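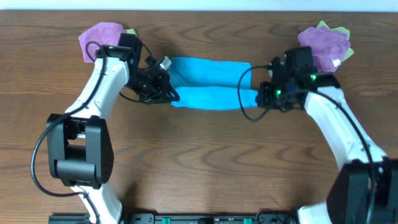
Fig. 1. Two arms holding a blue towel between their grippers.

Machines and Everyday Work
Unit 3: Can a machine do the chores yet?
Notes by Lenni Hämäläinen, Drarnmont College
Last changed Jan 7, 2019

Read these notes before the seminar. Bring your chore log from Unit 2. Anyone who hasn't finished the log should still come, but you will need to borrow someone else's for the second half.

1. What counts as doing a chore

A washing machine washes. It does not do the laundry. A person still sorts the clothes, carries them, loads the drum, unloads it, hangs or dries everything, folds it and puts it away. When a company says its product "does" a chore, write down where the product starts and where it stops. Then write down who does the part before and the part after.

For this course a machine does a chore when it meets all of the following:

It starts from the mess as people leave it.
It finishes without a person stepping in.
It can do the job again tomorrow with different items.
The result is good enough that the person in charge of the room would not redo it.

Most products on sale today meet the second point only. A dishwasher is a good case. It runs by itself once it is loaded, and loading it is most of the work.

2. Why cloth is hard

Factory robots do well with parts that keep their shape. A steel bracket looks the same every time, and if it arrives in a fixture the arm hardly needs to look at it. A towel has no fixed shape. Pick it up by one corner and the other corners move to places that are hard to predict. Part of it hides the rest. Two towels of the same size can feel quite different at an edge or a seam.

Folding also needs a sense of where the edges are, and an edge is a thin thing to find. People do much of this by touch. A gripper with two stiff fingers and no feeling in them has to do it by sight, and its own fingers are often in the way.

Stacking adds another problem. The arm has to take the top item and leave the one under it alone.

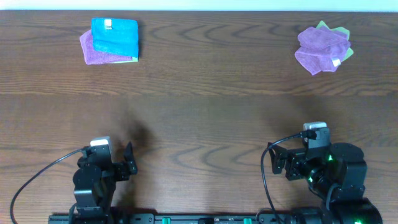
Why do so many robot folding tests use towels and not shirts?
A towel is close to a rectangle, has no sleeves or buttons, and has one obvious folded shape, so it is easier to say whether the fold came out right.

3. The Hirnel trial

The laundry room at the Hirnel guesthouse tried out a folding station in January. The station took flat towels fed in by hand. Over the trial it was given 992 towels. Staff kept a sheet by the machine and marked each jam, each refold and each time somebody had to reach in.

The sheet is in your reading pack. Look at the right-hand column. The machine's own count lists a towel as done when it leaves the tray. The staff marked a towel as done when it went on the shelf. These are different numbers, and the gap between them is the subject of your written task.

Note also that feeding the towels in flat took one person the whole shift. That person used to fold.

4. The shop floor

The same test works outside the home. At the Skekside plant, wiping down benches at the end of a shift takes 30 minutes. Wiping is simple to describe. The work around it is less simple: moving tools, throwing out scrap, deciding whether a half-used rag is still clean enough, and noticing a leak. An arm bolted to one bench can wipe that bench. It cannot get to the next one.
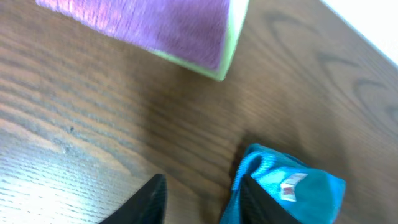 Would a faster arm solve the problem?
Speed helps very little while the machine still drops things or grabs the wrong layer, and a slow arm that never needs help would be worth more to most laundries.

5. Reading a demonstration

Check whether the video is cut or sped up. Check whether a person is driving the arms. Ask how many tries were made and what happened to the ones we weren't shown. Ask who set out the items. The Aranda paper answers all of these in its appendix, and I would like you to use that appendix as your model.

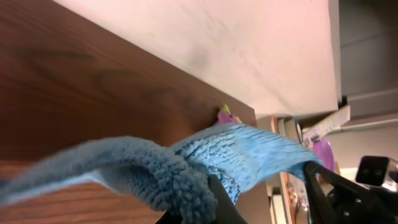 Fig. 2. Black gripper fingers on a light blue microfiber cloth.

6. Written task

Pick one chore from your log. Break it into steps small enough that each has a clear start and finish. Mark the steps a machine you could buy now would do, and the steps left to a person. Two pages, typed. Hand it in at the start of the next seminar.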